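Course materials > Ceramics Studio 1 > Handouts > Glaze fit

Glaze fit, or why your mug went ping in the night
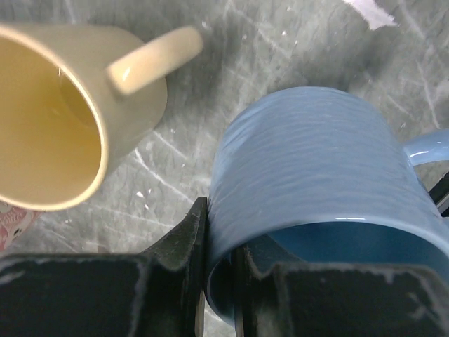 Okay, so last time we got as far as what a glaze is made of, and I promised I'd get to the part where it has to live on top of the clay for the rest of its life. That's what "fit" means. Clay and glaze both shrink as the kiln cools, and they don't shrink by the same amount. The glaze goes stiff somewhere on the way down and after that the two of them are stuck together, pulling or pushing.

If the glaze wants to shrink more than the clay does, it ends up stretched. Glass hates being stretched, so you get crazing - that fine web of cracks. Some people love it (I have a whole shelf of it!) but on a cup you drink from every day I'd rather you didn't. Crazed ware is also weaker than you'd think.

If the glaze shrinks less than the clay, it's squeezed. A little squeeze is great, that's what we want. Too much and it pops off at the rims and handle edges in sharp little slivers. That's shivering, and please don't drink out of a mug that's doing it.

Testing at home

Boil and freeze. Put the piece in the freezer overnight, then straight into a pan of boiling water in the sink. Do that a few times, dry it, and rub a bit of ink over the glaze. Wipe it off and look under a good lamp. Any line that holds ink is a craze line. Wear glasses for this, I mean it.

Fixing it

For crazing, add silica in small steps, or swap some of the high-expansion stuff (sodium and potassium, mostly from your feldspar) for something calmer. For shivering, go the other way. Change one thing at a time and write it down! I once did a batch of 2 test glazes from the Zoldale recipe, changed three things between them, and learned nothing at all.

The Marnovska stoneware we use in class is fairly forgiving. The Kundus white is not, and the clear from the glaze shelf will craze on it sooner or later, so use the Reuter clear for that one.

Cooling

Don't crack the lid early. I know, I know. Our rule is nothing gets opened above 200°F, and I like to wait until it's down to 90 if I've got the patience. Slow cooling won't cure a bad fit, but it'll keep you from blaming the glaze for a pot that cracked from plain old thermal shock.

For next time: bring your test tiles, labeled on the back, plus your notes from the January firing if you were here for it. We'll do pinholes and crawling.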